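The parcel bench at Florkcombe
Gallery 4 in the Prakum work tables series
Posted 2022-06-04

This set is about the table where parcels are measured and read before they go on to the shelves. The earlier galleries covered the packing benches, the tape and the label rolls. Several readers asked for the receiving side, which is plainer to look at and takes up less of the building, but has had more changes made to it than any other part of the room.

The table is dark green and the measuring platform on it is black. Parcels come to it from a plastic crate on the left, are put down on the platform one at a time, and go into a cage or back into another crate depending on size. Most of what arrives is clothing in soft plastic mailers. Boxes are the easy part of the job. A box has corners and a flat top, and the label is usually on the top. A mailer has none of that, and most of what follows is about mailers.

1. Crate, platform, mailer

The crates are bright green with ribbed sides and an open top. They stand hard up against the platform, so that a parcel travels a short way and doesn't get dropped in between. The instruction on the upright asks for the waybill to be placed face up. It is in Chinese, as the platform was bought with it already on, and we have left it there. Everyone on the bench either reads it or has been told what it says.
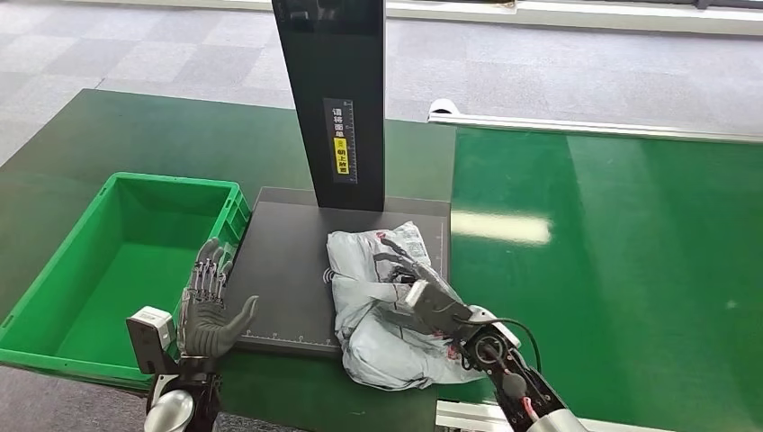
Face up sounds simple enough. With a soft mailer it means flattening the part with the label on it and leaving the rest. Wai-kit Pan trained most of the present team and taught us to press once with the palm, from the middle outwards, and then let go. If you keep pressing, the air goes to one end and the mailer rocks. If you fold the loose end under, the length comes out wrong. We used to fold, and for most of one winter the records said our jumpers were shorter than our shirts.

The ruler along the front edge is for checking by eye. It is white on black and easy to read from a standing position. We use it when a reading looks odd, and for anything that hangs over the side. A parcel that overhangs a little is moved in until it sits wholly on the plate. A parcel that can't be moved in goes to the floor scale by the door and is written up by hand on the yellow pad.

2. Weights and sizes

A typical mailer on this bench comes in at 315 grams. The ones with shoes in are much heavier and should be in boxes, but often are not. The longest soft parcel we have had this year measured 473 millimetres after pressing and was a rolled bath mat.

In January we put 1,976 parcels over the platform, the most for any month so far. It was also the month when we stopped stacking crates on the table. Two high was all right. Three high meant that the person on the left could not see the person on the right, and parcels were being handed round the back. Now only one crate is on the table at a time and the others wait underneath on a low trolley.

3. The surface

The plate is matt, with a slight texture. This matters more than the size of it. The one we had before was glossy, and mailers slid off it when the door was open and there was a draught. It also showed every bit of tape residue. The present one marks less, though it does hold dust, and pale dust shows up badly on dark plastic.

It is wiped at the start of the shift and again after the midday crates. A damp cloth, then a dry one. No spray goes on the plate. Spray goes on the cloth, away from the table. Hiu-tung Hsieh also goes over the ruler with a dry brush, as grit collects along that edge.

There is a small white symbol printed on the surface, a dot with curved lines going out either side, the kind used for wireless reading. New starters tend to treat it as a target and put the parcel squarely on top of it. It does no harm, but on our bench there is no need to aim. Centre the parcel on the plate as a whole and keep the label uppermost.
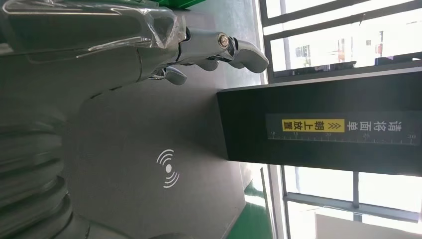

Edeltraud Pfeiffer wrote from the Flimosholm depot to say that they had the same trouble with soft parcels and had gone about it differently. They keep a shallow tray on the platform, zero the scale with the tray on, and drop the mailers into that. It stops the rocking completely. The drawback, she said, is that people forget to zero it again when they take the tray off for boxes, and then a whole run of weights has to be done over. She would still choose the tray. She asked what we do with mailers that have the label wrapped round an edge, with half the code on each side.

We do get those. The answer is that we turn the mailer until the larger half of the code is on top, then pull the plastic gently so the rest comes round. It works on thin mailers with some slack in them. Tight ones are set aside for a fresh label. We tried the tray idea for a week after her letter and found that our tray was too narrow for the longer parcels. We may try again with a wider one.

4. Things kept off the table

The rule for the table is crate, platform, parcel. Tape guns hang on the rail. Knives are in the drawer and stay there, as nothing is opened on this bench. Pens are on a string at the end. Drinks go on the windowsill by the kettle, and so do phones.

The yellow pad lives on a hook. It used to be on the table, and twice it was weighed along with a parcel without anyone noticing until the carrier queried it.

5. The crates

We own 42 of the green crates, all bought in one order from Kuo. They nest when empty. The ribbing on the outside makes them easier to grip with gloves on, although labels won't stick to it, so the crate numbers are on card tags tied to the handles of the trolley instead. An empty crate is lifted off the table and goes to the bottom of the stack, so that they all get the same wear. Before we did this the same few went round and round and their rims split.

The floor of a crate should be checked before it leaves the table. Small flat mailers lie very close to the bottom, and the green ones in particular are easy to miss. Tip it towards the light and look along the sides as well.

6. Still to sort out

The lighting over the right-hand end needs to be softer. Creased plastic shines under it, and codes are hard to read where a fold runs through them. Chun-hung Yip has suggested moving the lamp back towards the wall, which we will do when the electrician is next in for the door.

The trolley underneath needs new castors. The old ones squeak and one of them has gone flat on one side.

The next gallery will be the shelves and the cages. If you have a bench of your own and do any of this differently, write to Mei-kuen Lui at the Florkcombe office. Letters about the tape gallery are still being answered, slowly.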